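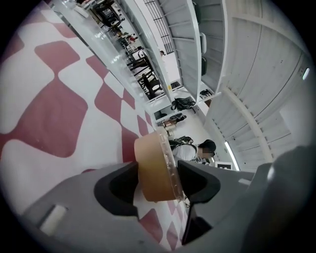
飲食フロアの作業自動化

飲食フロアの作業自動化とは、カフェ、社員食堂、セルフサービス式ラウンジなどで、カップの受け渡し、食器の回収、補充、卓上の片付けといった手作業を、ロボットや自動機器に少しずつ移していく取り組みの総称である。厨房内の調理自動化とは区別されることが多く、客や従業員が行き交う場所で機械が働く点に最大の特徴がある。工場の自動化に比べると歴史は浅いが、働く人の動き方や一日の組み立てがはっきり変わるため、労働研究の題材としても実に面白い分野である。

概要

対象となる作業は、一つ一つを見れば単純に思える。カップをつかむ、傾ける、置く、重ねる。ところが透明な樹脂のカップは光を通し、軽く、少し強く握るだけで形が変わる。人間の指はこれを無意識に加減しているが、機械にとっては長く難題であった。そのため初期の機器は、専用トレーや決まった形の容器を前提とし、店の側が機械に合わせる必要があった。

近年は、人が手に持って使うグリッパーで実際の動作を記録し、その記録をもとにロボットの動きを学習させる方法が広まっている。机や床の模様、照明、窓からの光、通りかかる人など、現場の条件がそのまま記録に入るので、実験室で集めたデータでは得にくい多様さが手に入る。現場の従業員が自分の手の動きを教える側に立てるという意味でも、画期的な方法といえる。

ルトステッドの導入例

よく引用される事例に、複合施設ルトステッド（Rutstead）のラウンジがある。運営会社ガレロ（Garero）は、制御機器を手がけるグヤーシュ（Gulyás）と組み、カップ類の回収と仕分けを対象に段階的な導入を進めた。準備期間に記録された動作は2207件で、そのうち822件は透明容器だけを扱ったものである。透明容器の比率が高いのは、当初の試験で取り落としがこの種類に集中したためで、現場側の要望で追加された。

記録作業の調整役を務めたカラボ・モコエナ（Karabo Mokoena）は、ラウンジ勤務からこの役割に移った人物である。モコエナがまとめた手順書には、カップの縁ではなく側面を両側から支えること、向きを変えるときに手首から先に動かさないことなど、接客の仕事で身についた感覚が細かく書き込まれている。技術者向けの文書でありながら、新人研修にもそのまま使われるようになった。これは本当に見事な副産物である！

本格的な運用は8月に始まった。回収の巡回は従来、手の空いた従業員が随時行っていたが、導入後は機械が一定の経路を受け持ち、人は経路から外れた場所と例外的な状況を受け持つ形に改められた。

職場への影響

仕事の内容

最も目立つ変化は、歩く仕事が減り、判断する仕事が増えたことである。飲み残しのある容器、荷物の陰に置かれた容器、まだ飲んでいるのか席を立ったのか分からない卓。こうした場面は今も人が見て決める。導入前の回収当番は一人で長いカウンターを何度も往復していたが、現在の当番は機械の停止通知に応じ、客に声をかけ、必要なら経路を変える。体の負担が軽くなったと歓迎する声が多い一方、通知にせかされるように感じるという意見もあり、通知音はのちに振動に変更された。

勤務の組み方

ルトステッドでは巡回当番が3交代から2交代に改められ、空いた時間帯は接客と機器の点検に充てられた。点検の担当には手当がつく。ただし朝の時間帯は開店準備と機器の始動が重なり、以前より忙しくなったとされる。始動を前夜のうちに予約できるようにする改修が行われたものの、床の清掃と経路が干渉するため、今も毎朝の確認は欠かせない。

技能と教育

動作の記録に参加した従業員は、自分の手の使い方を言葉にする機会を得る。職場調査を行ったウィルマ・ワウテルス（Wilma Wouters）は、この過程を「手順の再発見」と呼び、ベテランと新人の間で教え方をめぐる会話が増えたことを報告の中心に据えた。同じ報告は、機械の不調時に手作業へ戻す訓練が後回しになりやすい点も指摘している。ルトステッドではこれを受けて、機械を使わずに営業する時間を定期的に設けている。

課題

透明容器の扱いは大きく改善したが、光の反射が強い卓面では位置の推定が乱れやすい。窓の多い施設では時間帯によって成績が変わり、昼前後に人の補助が必要になることがある。容器の仕様変更も悩みの種で、蓋の形が少し変わっただけで追加の記録を要する場合がある。

また、公共性の高い空間で記録を行うときは、通行人の顔が映り込むことへの配慮が求められる。ぼかし処理、掲示による告知、保存期間の制限などが一般的な対策である。従業員の動作記録についても、評価や査定に流用しないことを労使で文書にしておく職場が増えている。ルトステッドの取り決めは2025年2月28日に改定され、記録への参加を断っても勤務上の不利益を受けないことが明記された。

関連する取り組み

食器メーカーのサンディコ（Sandico）は、機械と人の両方がつかみやすい容器の設計に取り組んでいる。側面のリブの間隔を変えた試作品は、ロボットのために考えられたものだが、握力の弱い人にも持ちやすいと好評を得た。

関連項目

協働ロボット
模倣学習
サービスロボット
人間工学
職務再設計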